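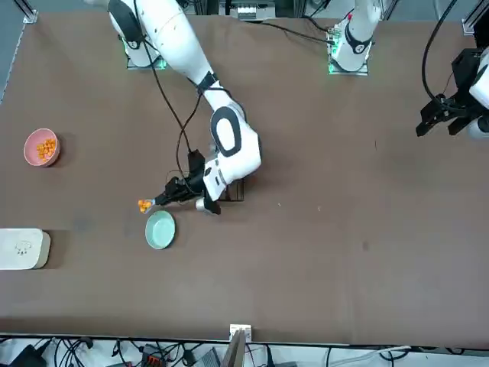

January, snack table, afternoon

Portioning again. Pink bowl = full supply, green plate = serving. Orange puffs go bowl to plate, a small pinch at a time. Keeping the same two dishes all week so the notes line up.

Setup
Brown table, wiped down before lunch. Pink bowl far left, heaped. Mint plate left of center, starts empty every round. White box with the little gray cartoon logo stays down below the bowl, leave it there. Small dark brown block stays on the table too, Baiba wants it in the same place as yesterday.

Puffs
New bag from Vernero, opened this morning. Lighter than the Clendis ones and they crumble if you look at them wrong. Clendis bag went soft over the weekend – somebody folded it but didn't clip it. Clip is in the drawer under the kettle!! Please use it.

Rounds
Did 6 before the break. Refilled the bowl to a heap after every second one, becuase once the level drops the pieces slide down the side and the pinches come up small.
Round 3 – crumbs on the plate, tipped them out, wiped with dry cloth. Don't use the damp one, the next lot sticks to the rim.
Round 5 – one puff rolled off toward the box. Left it, picked up at the end.
Round 6 fine.

Want 13 total before we switch to the Flovard cereal. So 7 to go. Liette MacPherson has the table tomorrow morning and said she can take those.

Dishes
The plate's raised rim is a help, rollers mostly stop there. Tried a flat saucer last month and spent half the day on the floor. Bowl is a bit deep for small amounts. Baiba Juška says there are shallower ones at Tekin, will ask her to get 2, any color except orange.

Cleanup
Bowl goes back in the tub with the lid ON. Anything that touched the floor goes in the bin, not back in the bag (saw this happen). Plate rinsed and dryed, upside down on the rack. Brush the table toward you, crumbs get in the gap at the back otherwise.

To do
- kitchen scale battery, it died mid weigh
- weigh round 6 portion, still in the paper cup on my desk, do not eat
- label for the Vernero tub
- ask Liette re: start time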